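Die Kallerbahn ist eine Straßenbahnlinie, die den Bahnhof Dikard mit dem Strandbad Nasholm verbindet, und ich schreibe diesen Eintrag für unser kleines Stadtlexikon, weil ich sie seit Jahren fast täglich fahre. Benannt ist sie nach dem Kaller, dem Hügel, um den sie in einem weiten Bogen herumfährt. Auf den Fahrplänen steht nur eine schlichte 2, aber so sagt hier kein Mensch.

Strecke: 23 Haltestellen, die meisten davon im Stadtgebiet. Hinter dem Basseyplatz wird es grün, dann kommt der steile Abschnitt am Friedhof, und ab da sitzt man am besten links (abends wegen des Lichts über dem See!). Umsteigen kann man am Bahnhof in die Regionalzüge und am Basseyplatz in den Bus zur Klinik. Die Schleife in Nasholm ist 800 Meter lang und so eng, dass die Wagen ordentlich quietschen.

Am Basseyplatz lohnt sich übrigens eine Pause.

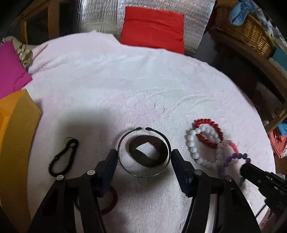
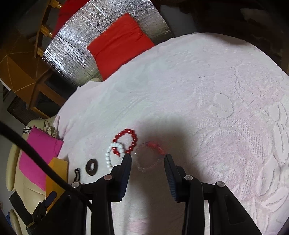 Armbänder, darunter eins aus roten Perlen

Geschichte: Angefangen hat alles als Güterbahn für den Steinbruch am Kaller. Fahrgäste durften zunächst nur mit, wenn hinten ein Personenwagen dranhing – und das war wohl eher Glückssache. Den elektrischen Betrieb plante der Ingenieur Callum Mackay, nach dem heute der Steg an der Endstation heißt. Später sollte die Linie durch Busse ersetzt werden. Cúc Huỳnh, damals Fahrerin auf der Strecke, sammelte dagegen 4000 Unterschriften, und der Stadtrat ließ den Plan fallen.

Fahrzeuge: Unterwegs sind heute Niederflurwagen, bei denen ich mir nur etwas mehr Platz für Kinderwagen wünschen würde. Der letzte alte Triebwagen steht im Depot Dikard und fährt im Sommer als Badezug, mit Holzbänken und offenen Fenstern. Fahrscheine dafür gibt es beim Schaffner, die normalen Monatskarten gelten leider nicht.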